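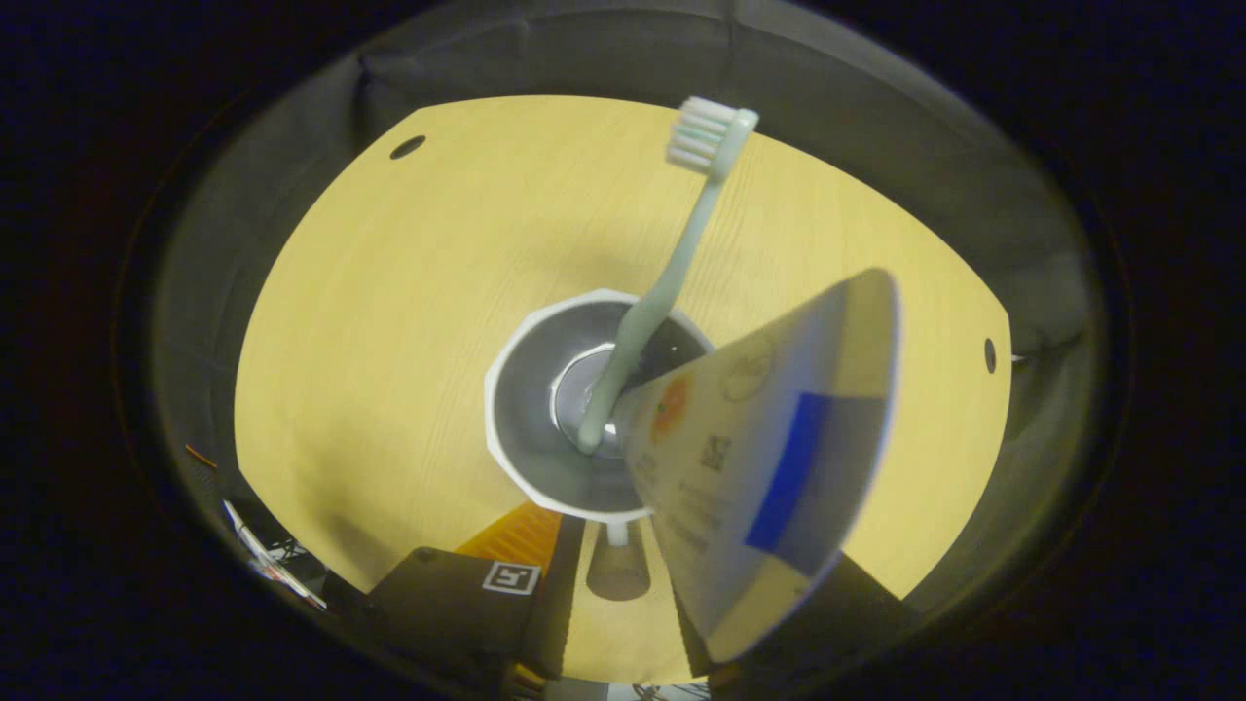 Learning to tidy a bathroom shelf takes a robot a lot of examples. An example is one complete go at a job, recorded from beginning to end. A person does the job, a camera records it, and the recording is saved for the robot to learn from later. In this job the things are small and ordinary. A pale green toothbrush stands in a white cup, and the gripper is holding a tube of toothpaste with its narrow end over the rim. You have probably put toothpaste in a cup many times without thinking about it. A robot starts out not knowing what a cup is, which end of the tube is which, or how hard to squeeze.

This page is about how the examples are gathered. It follows a project called Plirlow, which is run by the Hubáček workshop in Palldale. Plirlow is teaching a robot arm to do small jobs at a table, such as putting things into cups and taking them out again.

Why not just tell the robot what to do?

Some machines do work like that. A lift goes to floor three when you press the button for floor three. Somebody wrote down all the steps beforehand, and the lift follows them.

Try writing down all the steps for putting a toothbrush in a cup. You might begin with "pick up the toothbrush". Where should you hold it? What if it is lying the other way round? What if the cup is further away than last time, or there is something in it? You would have to write a rule for each of these, and then more rules for the things you forgot.

A learning system works differently. It is a computer program that looks at a large number of examples and finds patterns in them. In one example the cup is near, and the hand moves a short way. In another the cup is far off, and the hand moves further. After enough of these, the program can make a sensible guess about a cup in a place it has not seen before.

People learn partly in this way too. You may have learnt to tie your shoelaces by watching someone and copying. A learning system needs far more goes than you did, though. You already knew a great deal about laces, fingers and pulling before you began.

The tool that does the recording

The person gathering examples does not use bare hands for the job. They hold a tool called a gripper. It has two fingers that open and close, a bit like kitchen tongs. The robot arm will have two fingers of the same shape.

This matters for the learning. Your own hand has four fingers and a thumb, and it can do things that two stiff fingers cannot. You can roll a pencil between your fingertips or hold three marbles at once. If the robot watched a bare hand doing that, it could not copy it. With the hand-held gripper, a person can only do things that two fingers can do.

The gripper carries a camera that looks down past the fingers. The camera has a very wide lens, so it takes in the fingers, the table and a good deal of the room all at once. A lens like this makes straight lines look curved. Tables seem to bend at the sides, and the corners of the picture come out black. The learning system is not bothered by this, as long as the robot's own camera sees things in the same way.

On the fingers there are small squares with a black and white pattern. They are called markers. A computer can find a marker in a picture very quickly, as the pattern is clear and does not look like anything else on the table. When the fingers open, the markers move apart, and when the fingers close, the markers come together. By measuring the space between them, the computer can work out how wide the gripper is open at each moment.

So each example holds three sorts of information. There is the video, there is how the gripper moved through the air, and there is how far open it was.

What happens in one go

A go at the toothpaste job begins with the things set out on the table. The person holds the gripper above the table and starts the recording. They move down to the tube, close the fingers on it, lift it, bring it over the cup and let it go. Then they move the gripper back up and stop the recording.

It sounds easy, and most people can do it the first time they try. Doing it well for an example is harder. These are the rules on the wall at the Palldale workshop:

Move smoothly and do not rush.
Keep the thing you are picking up in view of the camera.
Let go only when the thing is where it should be.
Keep your other hand out of the way.
If you go wrong, finish the go, and put a cross on the sheet.

The last rule surprises new people. A go that went wrong is still useful to somebody. The people who check the examples look at the crosses to find out which parts of a job are hard. If the tube keeps slipping, perhaps it is being held too near the end.

Changing things on purpose

Suppose all the examples used the same cup, in the same spot, with the toothbrush pointing the same way. The robot would get very good at that one arrangement. Move the cup a hand's width to the left, and it might drop the toothpaste on the table. The program would have learnt the spot and paid no attention to the cup.

For this reason the people at Plirlow change things between goes. They slide the cup about. They turn the toothbrush round. They swap one cup for another, with a handle or without. They add things that have nothing to do with the job, such as a coaster, so that the robot learns to leave them alone.

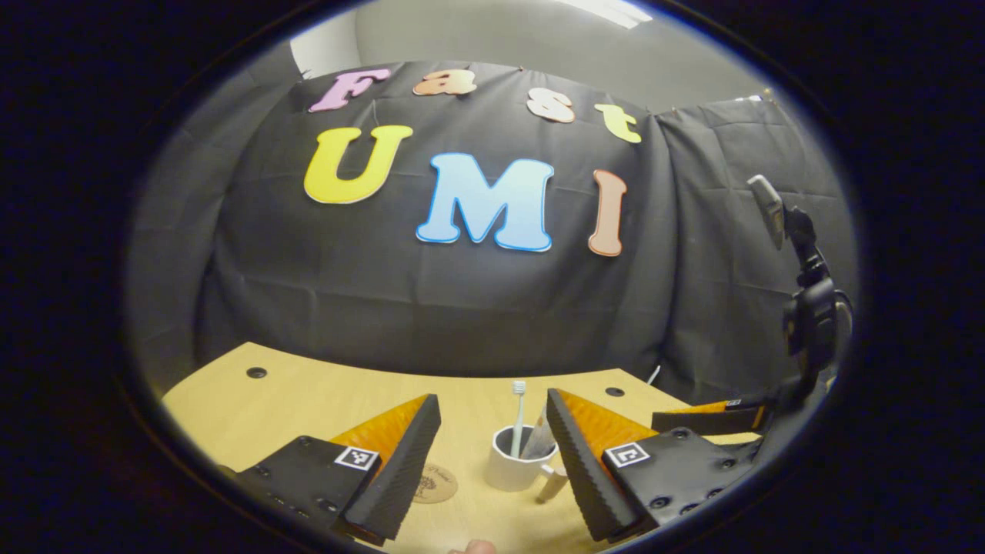 Light is changed as well. A lamp can be warm and yellow or cool and white, and the same white cup looks quite different under each. People's eyes and brains sort this out so well that we hardly notice. A computer has to see the cup under many lights before it treats them all as the same cup.

A second group works in Trokcombe, in a room with bigger windows. Their examples are mixed in with the ones from Palldale. On a bright afternoon in Trokcombe there are long shadows across the table, and those are good to have — a kitchen or bathroom in a real house has shadows too.

How many examples are needed?

It depends on the job. For the toothbrush and toothpaste job, Plirlow has gathered 2227 examples so far. Of these, 492 came from Trokcombe and the rest from Palldale.

A person works in sets of 100 goes, with rests in between. Holding the gripper is tiring for the wrist, and a tired person makes jerky movements. Jerky movements would go into the recording, and the robot would learn to be jerky as well.

Checking

Before an example is used, somebody watches it. They ask some simple questions. Did the recording start before the gripper began to move? Can you see the thing being picked up? Could the computer find the markers? Did the toothpaste end up in the cup?

In December the checkers took out 131 examples. In most of them a sleeve had covered one of the markers, and the computer could not tell how wide the fingers were open. Those goes had to be done again, with rolled-up sleeves.

Checking is slow work, but a learning system copies whatever it is given. It cannot tell a good example from a bad one by itself. If many of the examples show the tube being dropped beside the cup, the robot may learn to drop it there.

From examples to a robot that moves

When there are enough good examples, they are given to the learning program. This part is called training. The program looks at a moment from one of the videos and guesses what the gripper will do next. Then it compares its guess with what the person did. If the guess was wrong, the program changes itself a tiny bit, and tries another moment. It does this over and over, often for many hours.

After training comes a test on the robot arm. The cup and the tube are put in places that were not used in the examples, and the arm has a go. At first it may stop above the cup and not let go, or close its fingers too early and catch nothing. The people write down what went wrong and plan the next examples to help with it. If the arm has trouble with cups at the back of the table, the next set of goes will have plenty of cups at the back of the table.

Try it yourself

You need kitchen tongs, a mug, an old toothbrush and a friend.

Put the mug and the toothbrush on a table. Pick up the toothbrush with the tongs and stand it in the mug. Ask your friend to watch and write down each step they see. Now move the mug, lay the toothbrush the other way round and do it again.

Compare the two lists. Which steps stayed the same, and which had to change? Did you turn your wrist? Did you hold the toothbrush in the same place both times?

Then swap over. Ask your friend to do the job by following only the first list, with the mug in its new place, and see how far they get.

Words to know

Example: one complete recorded go at a job.
Gripper: a tool with fingers that open and close to hold things.
Learning system: a computer program that finds patterns in examples.
Marker: a black and white square that a computer can find easily in a picture.
Training: the time when the program works through the examples and improves its guesses.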